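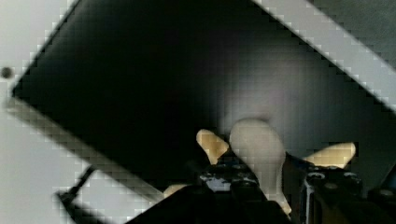 Figure 3. A matte black panel on a white surface, with a soft lighter grey patch toward the center-right of the panel.

4.2 Dark surfaces, light surfaces and where readers choose to sit

We came to the question of table color almost by accident. The first round of work at the Ellon reading rooms was about lamp placement, and the tabletops were treated as a fixed condition. Readers had other ideas. In the open comments they wrote far more about the tables than about the lamps, and much of what they wrote was wonderfully exact: which table made a page seem to float, which one made the eyes feel tired by late afternoon, which corner was best for pencil. We therefore gave the second round over to the surfaces themselves, and the results were richer than we had hoped.

A matte finish is often recommended for study furniture on the grounds that it removes glare. It would be fairer to say that it spreads glare out. A glossy top returns a small, bright, hard-edged image of the lamp, and a reader can usually escape it by shifting a little to one side. A matte black top can return a wide, weak patch with no clear edge, and it takes more movement to get away from it (compare the lighter area in Figure 3). Against a pale tabletop the same weak patch would hardly be noticed. Against black it is often the brightest thing on the surface, and several readers described being drawn to it when they looked up from the page.

Twenty-six readers took part in the second round. Each worked for one morning in the Escobar wing, where the tops are dark, and one morning in the Engate room, where they are pale. The order was varied between readers. They brought their own reading, which made the conditions less even than a laboratory would like but gave us something much closer to real study. One had sheet music, another a set of tax forms, and a good many had paperbacks with yellowing pages. We asked only that the material be printed on paper and that the reader bring enough of it to last the morning.

Lighting at table height was set to 500 lux in the first half of each session and 700 lux in the second. We used the same Asent desk lamps in both rooms, with the overhead lights left at their normal setting. Blinds were lowered throughout. Daylight is a fascinating part of this subject and deserves a study of its own, but with the blinds up we could not have kept the two rooms comparable for long enough to learn anything from the comparison.

At the lower level, opinion was evenly divided. Readers who liked the dark tops said that the page stood out well and that it was easy to find their place again after looking away. Readers who preferred the pale tops spoke of calm, and of not noticing the table at all. Both groups were very sure of themselves! The type of reading seemed to matter here. People with loose sheets leaned toward the dark tops, where the edges of each sheet were plain to see, while people with bound books had no such need and tended to favor the pale ones.

At the higher level the picture changed. More readers turned away from the dark tops, and the reason they gave was nearly always the difference in brightness between paper and table. White paper under a strong lamp becomes very bright, and a black surround does little to keep it company. The pale tops brightened along with the page, so the step between the two stayed gentle. A few readers in the Engate room did find the whole table too bright at this setting, and two asked for the lamp to be turned down before the session ended. We granted the request and left their second-half ratings out of the comparison.

What pleased us most was how readily readers solved the problem for themselves. In the Escobar wing, many slid a spare sheet or an open folder under the book, which gave them a band of middle brightness around the page. Others pushed the lamp back until its reflection fell beyond the far edge of their papers. These small repairs cost nothing, and they suggest that a desk pad in a middle grey may do as much good as a new table. We have since tried such pads informally in the Ellon rooms – they were adopted very quickly, and some now travel from table to table with their readers.

Some cautions apply. The two rooms differ in ceiling height and in wall color, and either could have shaped the ratings. The dark tops in the Escobar wing are also newer, and readers may have been responding in part to furniture that simply feels fresh. Wear is worth following over a longer period, as a matte surface that is rubbed by sleeves and book covers can develop a slight shine in the places where people work most. We noted this on several tables near the windows, and the reflections there were sharper than on the less used tops along the inner wall.

The ratings for handwriting tasks, which followed a rather different pattern, are taken up in Section 4.3.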